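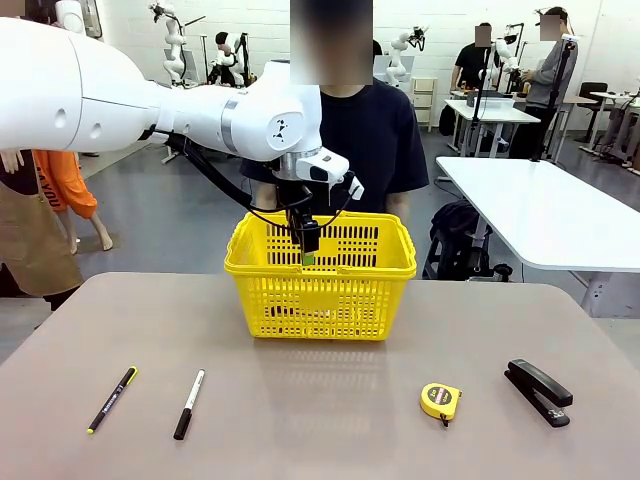
**REVIEWS > Home & Office > Label makers**

24 October 2024

Melow label maker, the handheld one. Bought it at the Woltcombe outlet store, marked down, box a bit crushed. Had it 14 days now. Quick notes before I forget.

Setup: easy. Batteries not included, of course. Tape cartridge clicks in one way only, took me two tries anyway. No app, no account. Turn it on, type, print. I had the pantry shelf done before dinner and most of the fuse box after.

Keys are small and rubbery. Fine for short words. "Extension cords" was a pain. The shift key sticks a little and I ended up with a label that says eXtension cords, which is now on the drawer and staying there.

Screen has no backlight. In the garage I was holding it up to the window to read it. Annoying.

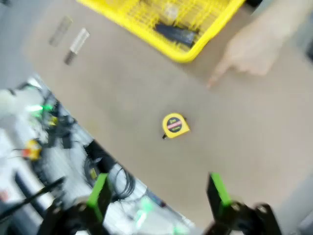 *Yellow basket on a tan tabletop.*

Print quality is good. Sharp letters, dark enough, no banding. The big font is really big, nice for upper shelves. Three fonts total and two of them look the same to me. There's a frame option with little scalloped borders - used it once, never again.

Tape waste is my main gripe. Every label comes out with a long blank tail on both sides, and you trim it with scissors or you live with it. The cutter itself is a lever on the side and it needs a real squeeze. You can chain labels together to save tape but the menu for that is burried, I found it on day three.

## Tape and refills 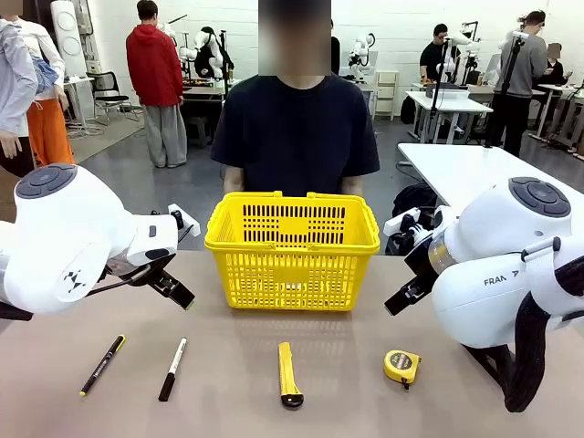 ## What it sticks to

I used the 18 mm white tape for everything. Glass jars: great. Painted metal: great. Cardboard boxes: okay, corners lift after a few days. Freezer tubs: stick them on before the tub goes in, otherwise they slide right off. Fabric bins: no.

Peeling the backing is slow. It's supposed to be split down the middle and on my roll the split was off to one side, so I was picking at it with a fingernail. The Xia I had before was worse at printing but its backing came off in one pull.

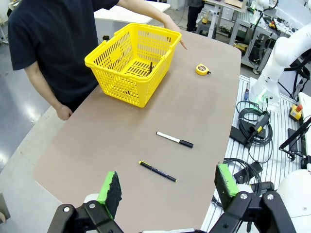
Labels need a flat spot, and a lot of storage doesn't have one. Plan for that before you print a whole batch like I did. A yellow shopping basket with slotted sides is great for seeing what's inside, but tape across the slots only has thin strips to hold on to. For anything like that I'd use a tie-on tag, or skip the label. Solid bins, no problem at all.

Compared with the Fomerix: that one has a better keyboard and a proper backlight, costs more, and is to wide for my hand. I'd take the Melow for kitchen stuff and the Fomerix if you're doing a workshop.

Four stars. Would be higher with a lit screen. Going back for more white tape in November if the outlet still has it.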